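Let Your Books Live in the Kitchen

I keep books next to the dishes, and I'm tired of defending it. So I'm going to defend it one more time, and then I'm going to make lunch. 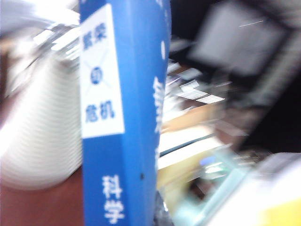 Why the bookcase isn't enough

When we moved to Livport I did it right. Every book I owned went on one wall in the back room, sorted and dusted, and I read maybe two of them all winter! A book you have to go visit is a book you forget.

Now 繁荣的危机 stands upright with its big blue spine facing out, and I see those white characters on the bottom, 科学, whenever I reach for something. My Chinese is slow (11 pages on a good night), so I need the nagging.

But what about grease?

My friend Roya Ghasemi thinks this is barbaric. She owns a cookbook from 1897 and keeps it in a drawer, wrapped in cloth, and fair enough - I wouldn't put that one near a stove either. But most of us own ordinary paperbacks and hardcovers, and they can take a splash. I have 200 or so pages of a novel that smell like cumin, and I like it better that way.

Start with one book. Put it by the plates and see if you pick it up while the rice cooks.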